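Drornwood Maple Boards: Progress Report to the Skalbridge Small Makers Fund
Thu 15 April

We said we'd write once the first boards were glued up, and they are! 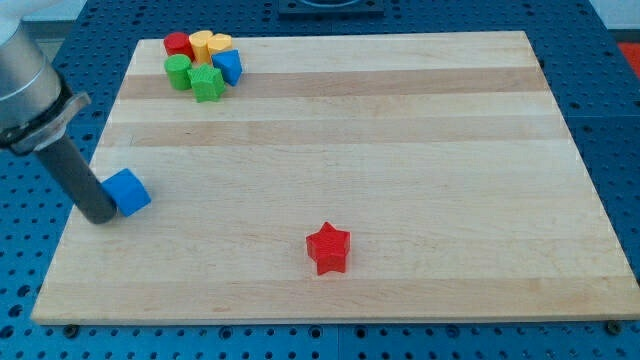 The maple has been a pleasure to work with. Most of the strips come out a pale cream, but every batch has a few tan-brown ones, and we have stopped sorting those out. Two darker bands across a pale board look good, and we throw away far less wood this way. The grain stays quiet enough that the color does most of the work.

Money first, as you asked. Of the 3000 dollars in the grant, nearly all has gone on maple, glue and clamps. What remains is set aside for sanding belts and finishing oil. The Pacheco yard held its price for us through March, which helped a lot.

Boards: the target is 100 by the end of the grant. The long rectangular size is settled and we don't plan to change it. We tried three glues and kept the slowest one - it gives us time to line up the strips before the clamps go on, and the joints sand out cleaner. The faster two left us hurrying and a few early boards had a step between strips that took ages to plane flat.

Still to do: the edges. We haven't decided between a small round-over and a plain square edge with the corners just broken. The square edge shows off the thickness of the board, and we lean that way, but the Disport shop has asked to handle both before it orders. Samples go over to them next.

One request. The oil needs longer to cure than we allowed for in the schedule, so we would like to move the final delivery back by two weeks. The budget stays as it is. If that's all right with you, please confirm by reply and we'll send the revised dates along with the edge samples, so you can try them in your own kitchen too!

The Drornwood workshop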